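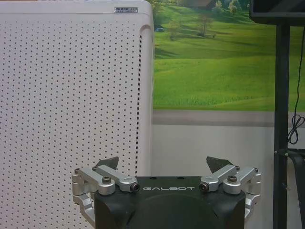 Figure 10.1 Perforated front panel of a floor-standing air purifier, with side vents at right.

Chapter 10
Floor Care in Furnished Rooms

10.1 Scope

This chapter covers the removal of loose litter from hard floors in rooms where equipment stays in place. Carpet is treated in Chapter 17. The method follows the Cirnarwood room schedule, as revised by Thérèse Cloutier, and applies to rooms with a single entrance and a floor area of up to 152 square feet.

Three terms are used throughout. Litter is any loose item to be thrown away. A stray is a loose item that belongs elsewhere and must be returned. A fixture is anything the worker cleans around. An air purifier on casters is classed as a fixture while it is plugged in.

10.2 Bags

Plastic trash bags are supplied folded flat, and the sides tend to cling together. Open the bag fully before the first item is picked up. Black film hides the contents, so strays must be sorted out before anything goes in. A bag set down on the floor sinks into folds, and its mouth closes unless it is held or cuffed. Cuff the rim outward by one hand width.

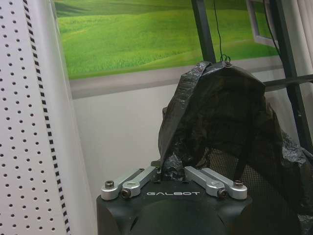 10.3 Reading the Floor

Survey the floor from the doorway, then work from the back wall toward the entrance. Small items are easily missed against a patterned surface. On a herringbone floor, follow the zigzag seams as lanes and finish one lane before starting the next. Check the base of each stand and the run of each power cable. Lift cables by hand; do not drag a bag across them.

Upright bottles are handled first. Confirm that the cap is tight, then decide whether the bottle is litter or a stray. 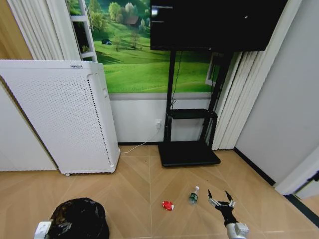 Figure 10.2 Floor with a capped water bottle, a small red and white item, and a bunched garbage bag. The purifier and the television stand are fixtures.

10.4 Clearance Around Air Purifiers

Litter near a purifier can block its openings. Bags are a particular concern, as thin film may be drawn against a perforated panel. The Amaral tables, compiled by Meirion Samuel, set a minimum clearance of 17 inches on any side with openings. Top grilles are to be kept free of all objects.
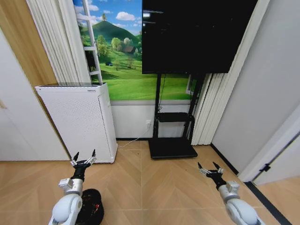
Figure 10.3 Purifier with a top grille, standing against a wall. The power cable runs across the floor to a low outlet.

10.5 Order of Work

Section 10.6 gives the full sequence. In outline, strays are removed first, litter second, and dust last.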